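The Long Way Up Chan

Nathalie Ross starts her runs in the dark, and she is usually talking before she is out of the car park. I know this because I spent a morning trying to stay on her shoulder along the Tridach ridge, and I heard every word of it from further and further back.

She was 53 when the oncology ward finished with her, and she could walk to the letterbox and home again. By October of that year she had entered the Pramus Hill Race, 17 kilometres of scree, bog and fence stiles, to raise money for the ward's family rooms. She finished in the last handful, with a bloody knee and a grin you could have seen from the valley.

"I was hooked at the first stile," she told me. "I hadn't even got over it yet!"

This season she is going for the big one: Kitden to the summit of Chan and back, five nights after the clocks change, with her old ward's name across her singlet. More than 200 runners have put their names down, the biggest field the race has had, and a good half of them are raising money for something. There are choirs, surf clubs, a whole primary school staff room. The start line is going to be a glorious racket.

Training for Chan

Ross trains six days a week, and she loves the dull bits as much as the summits. Mondays are hill repeats on the quarry road, short and savage, then porridge. Midweek she runs easy along the river with whoever turns up (dogs welcome, and there are always dogs). The long one is on the weekend, four hours if her hips are in a good mood.

She practises going downhill, too, and this is where she is a marvel to watch. Her arms go everywhere. Her feet barely seem to land. I'm a cautious descender, all brakes and bad language, and she floated past me on the Tridach zigzags telling a story about her sister's wedding.
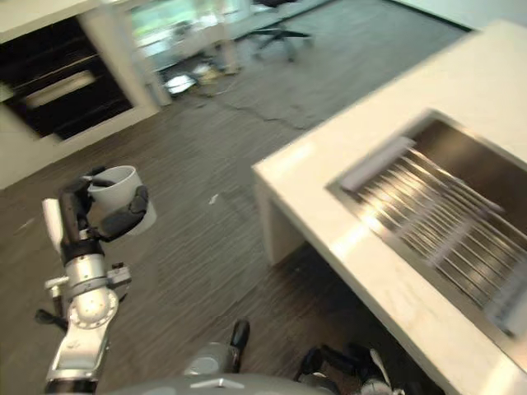

What the money does

The family rooms at the ward have a kitchen, a couple of fold-out beds and a window that looks at the hills. Ross's husband slept there through the worst fortnight of her treatment. She wants a second set of rooms on the floor above, and every dollar from Chan will go towards them.

People sponsor her by the climb, by the kilometre or, in the case of one cheeky nephew, by the fall. He paid up handsomely after Pramus.

We stopped at the trig point and shared a squashed banana sandwich while the cloud came off the far side of the valley. She pointed out the line of the race, up the spur, around the tarn and onto the shoulder of Chan, still streaked with snow. It looked enormous to me. Ross was already retying her laces for the descent.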